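Wurthorpe's old door workshop is opening again, and I got a peek

If you grew up anywhere near Wurthorpe you probably know the long brick building on Hulme Street, the one with the painted sign you can barely read anymore. Well, it's coming back! Starting in July, Skerkano Joinery is moving in and bringing door making back to town, and I am a lot more excited about this than a grown adult should be.

I went along to the open evening last night (free coffee, very good shortbread) and came home with a bag full of leaflets and a strong urge to rip out every hollow door in my house. 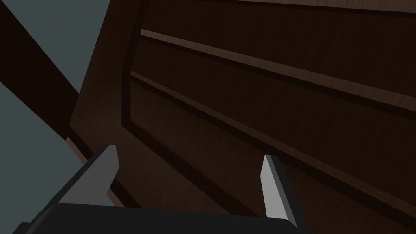 The plan is to start small, with repairs and made-to-order interior doors, and then add weekend classes in the fall. A beginner's class will cost $183 and runs over 2 mornings. You bring an old door, they help you strip it, fix the loose joints and get it hanging straight again. I have a pantry door that has scraped the floor for as long as I've lived here, so guess who's already on the list.

They had a big turnout, too. The sign-in book was up to 178 names by the time I left, and people were still coming in out of the rain. Plenty of them wanted to talk about parking, which is fair – Hulme Street is a squeeze on a good day. The town says the lot behind the library will stay open until 9 p.m. on class nights.

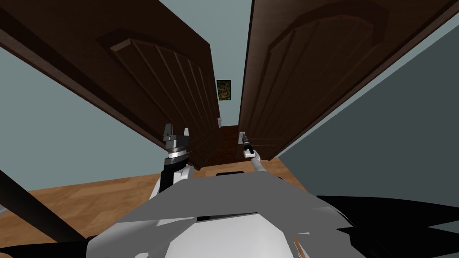
The building itself still needs work. The roof is done, but the back rooms need new wiring, and a local fund drive has raised $2,720 toward a ramp at the side entrance. Skerkano is moving over from Londar, where its lease ran out this spring, and the crew is coming with it.

Class sign-ups are at the front desk of the library for now, cash or check only. The website should be up by the end of the month.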